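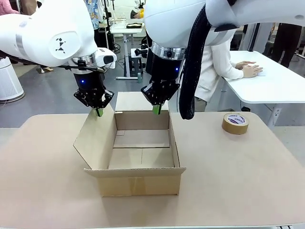
**How many times do you have to show a robot a household job before it can do it alone?**
More times than the brochure says, and the number climbs every time you change the thing it's handling. Plan on a few hundred decent demonstrations for a job with cardboard or cloth in it, and then expect to go back for more.

I've been filling in on the teaching side of a packing bench at Ritstead for two winters now, and I came to it from ordinary workshop work. I'm still not sold on it. A person can learn to close and tape a carton in an afternoon. But if you've been handed the controls and told to get on with it, these are the tips I'd pass along.

## Before you start

- **Fold every flap by hand first.** A new carton springs back. Work each crease back and forth a couple of times so you aren't teaching the machine to fight stiff board. Then, near the end, mix in some stiff ones, or it will only ever cope with the soft ones.
- **Keep the tape within reach of one arm and leave it out of the way of the other.** A roll standing on its side can wander. Turn it so the free end faces you and fold over a little tab.
- **Wipe the fingertips.** Cardboard dust makes any rubbery pad slick. A damp rag will do.
- **Check the bottom of the box.** Flaps that are only folded across will drop open when something pushes from above, and there goes your take.

## By hand or by remote?

Guiding an arm by hand feels natural and you can sense when it's pushing too hard. It's also tiring, and with two arms you need more hands than you've got. Working by remote is easier on the back, but on most rigs I've tried you feel nothing at all, so you crush things. People who sell the remote kind tend to skip over that.

For flaps I prefer remote, going slowly. Push a flap near its middle. If you pinch it at the corner it twists, and the crease never sits right again.

## While you're showing it

1. Begin with the arms in a slightly different spot each time.
2. Do one thing, then the next. Hold the first flap down before the other arm goes in.
3. Don't hover. If you pause to think, the pause gets learned as well. I watched a bench at Drolldale stop dead over an open carton, over and over, and the man who had taught it recognized his own habit.
4. Keep a few clumsy takes where you slip and then fix it. Throw out the ones where you slip and give up.
5. Stop after 9 or 10 takes and stretch your hands. Tired takes are bad takes.

## What I don't believe

Santino Godoy, who taught me the controls, used to say 400 takes was plenty for one size of box. It was, for that size of box, on that table, with the blinds down. We did 700 in the end and it still made a mess of anything with a torn flap. When we tried cartons from Liltholm, with a slightly longer lid, we were back to recording.

So ask to see it work on a box *you* brought. Ask how many tries were left out of the video. And price a plain hand tape dispenser before you sign anything.

## Small stuff

- Write the box size on the take sheet. "Medium" means nothing in December when you look back.
- Flatten the used cartons at the end of each session. Reused ones go limp along the folds and get steadily easier, and your results look better than they are.
- Cheap tape splits lengthwise. Save it for the attic.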